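Zoditow: Progress report for August
Prepared by Florencia Ojeda, production lead, Adatetti
For: Prosturside, publishing partner

1. Summary

In this period we finished the second region of Zoditow and started the English script for the third one. The build sent together with this report can be played from the title screen until the end of chapter 6. We are on schedule for the battle system and behind schedule for the text. The reasons for the delay are in section 4, with our proposal.

2. Work completed

Battle system. The turn order bar was rewritten. In the old version, a character who received a delay effect could lose two turns when the player expected to lose one, and the testers reported this many times. Now the bar shows the new position before the player confirms the action. We also limited the party to 3 active characters, as we discussed in our call, and the fourth character was moved to a support role. The fights became faster, and the enemy groups of chapters 2 and 3 had to be adjusted again. This adjustment is complete.

Demons and summons. The list of summons in the contract is 41. All of them have final drawings, and the last four received their attack animations this month. The fusion menu is working, but it doesn't remember the last selected filter when the player closes it. It is a small thing, but it is annoying when you use the menu often, so we will repair it.

Handheld version. The loading time between the town and the dungeon is now acceptable on the older handheld model. We had to reduce the size of the background textures in the harbor area. I compared both versions on the small screen and I could not find the difference. On a television it can be noticed in the sky, therefore the console version will keep the large files.
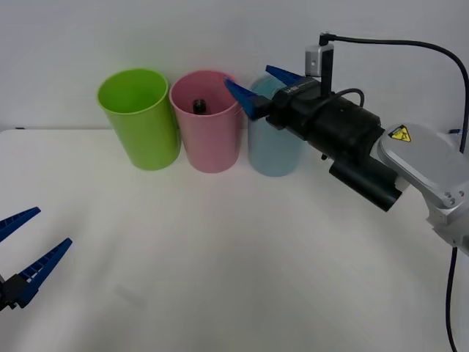 Sound. Awad, the studio which is making our music, delivered the themes for the second region and the new boss theme. The boss theme was returned one time because the loop point could be heard clearly. The corrected file is already in the build. The voice recordings are not started, and according to the plan they should not start before the script is closed.

3. Testing

We made one closed test with players from our mailing list. We received 318 bug reports. Many of them are duplicates of the same problem, a door in chapter 4 which stays closed if the player saves the game in front of it. This door is fixed, and old save files are also repaired when they are loaded.

The opinions about difficulty were divided. Players who know the genre well asked for less explanation in the first hour. Players who are new to it stopped mostly at the second boss. We don't want to make this boss weaker. Our plan is to add an optional practice fight before him, where the weakness system is explained one more time, and to allow skipping the tutorials from the options menu. Both changes are small for the programmers, but the practice fight needs new dialogue, and this goes to the same people who are already late.

4. Delays and risks

The English script is the main problem. The third region has more side conversations than we calculated in the beginning, and our editor was absent for part of the month. There are still 200 text files without a second reading. I prefer to inform you now, when we still can change the order of the work.

We propose the following. The main story files will be edited first and delivered on the original date. The side conversations will come in a second delivery, before the voice recordings. This way the recordings are not affected, and your marketing team can take the screenshots they need from the main story. We do not ask for additional budget for this change.

A second risk is the age rating. Two scenes in chapter 5 can give us a higher category in some countries. We have prepared a softer version of both scenes, and we would like to hear your opinion before we send the material.

5. Plan for the next period

Finish the editing of the main story files.
Build the practice fight and test it with new players.
Fix the filter in the fusion menu.
Start the layout of the third region's dungeon, first floor only.
Prepare the store page text and send it to you for approval.

6. What we need from you

Please confirm if the divided delivery of the script is acceptable. We also need the final logo of Prosturside in the wide format, because the file we have becomes blurred on the opening screen. If you have already decided between the standard and the limited edition for the physical release, please tell us the number of pages for the booklet, so that our artist can reserve the time.

The list of known bugs is in the same folder as the build.

Florencia Ojeda
Adatetti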